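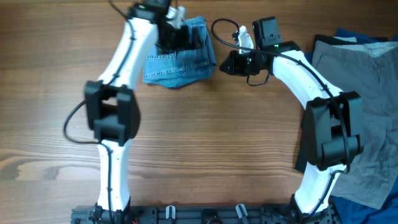

Does a lower property tax bill lead retirees to pick one county over the next? It matters a good deal among people who have already settled on a state, and much less among those still choosing between states.

Home | Working Papers | Housing and Aging | Archive | Contact

July
By Ozoliņš

4. What Movers Told Us About Taxes and Timing

The most exciting part of this study, for us, was how freely people talked about money once the kitchen table came up. We had expected short answers. What we got were long accounts of spreadsheets, arguments with brothers-in-law, and drives through Gostard at dinnertime to see which houses had their lights on. This section takes those accounts alongside the survey and looks at the order in which retired households weigh the costs of a move.

The sample has 200 households that bought a home in either Gostard or Candgate after at least one adult had stopped full-time work. Of these, 96 bought in Gostard, where the property tax rate is lower, and the rest bought in Candgate, where the rate is higher but homeowners past a set age may apply for a freeze on assessed value. The two counties share a border, a hospital system and much the same weather. That makes them a wonderful pair to compare!

4.1 The rate and the freeze

Most buyers could tell us the tax rate where they lived now. Far fewer knew how assessed value was set, or that it could rise after a sale. This gap shows up clearly in the interviews. Households in Gostard spoke of the rate as the thing that settled the matter, and then described a first full-year bill that was higher than the one on the listing sheet. The listing had shown the previous owner's bill, built on an old assessment.

Candgate buyers had the opposite experience. Many had nearly crossed the county off because of the rate, and learned of the freeze late, often from a neighbor or at the closing itself. Those who filed for it were strikingly cheerful about their choice. Predictability kept coming up — one couple said they could put up with a bigger number as long as it stayed the same number.

4.2 Insurance, dues and the rest

Taxes were the first cost people raised and seldom the last. Homeowners insurance came up in nearly every interview, as did association dues in the newer developments outside Clurcombe. We coded each cost by when it entered the decision: before the first visit, between the first visit and the offer, or after the offer was accepted. Property tax falls mostly in the first group. Insurance falls mostly in the third, when a quote arrives and the moving truck is already booked.

Figure 2. Costs by stage of decision, both counties combined. Dues are shown separately for Clurcombe.

We find this ordering fascinating, and it has practical weight. A household that sorts places by tax first and insurance last may rule out the cheaper home before it has seen the whole cost. Several people had redone their sums after moving and were happy to share them with us, down to the water bill.

4.3 Selling the old house

Timing on the other end mattered more than our model allowed for. Households that sold within 90 days of listing tended to look in both counties. Those whose old house sat longer narrowed their search early, usually to the county where a relative or friend already lived. We did not ask about this directly in the survey, so the pattern rests on interviews alone, and we would love to see it tested with sales records.

4.4 Limits

Everyone in the sample went through with a purchase. Renters are missing, and so are people who looked and stayed put. Income was reported in bands, and the top band is too wide to say much about. The Candgate freeze also has an income cap that changed while we were in the field, which muddies comparisons between earlier and later buyers.

Comments (3)

marshpoint: We got caught by the old owner's bill too. The assessor's office will estimate the new one if you call before you make an offer.

T in Clurcombe: Dues went up again. Please split out the part that covers roofs, it changes the insurance side a lot.

retired_and_reading: Is the income cap for the freeze per person or per household? Couldn't find it in section 3.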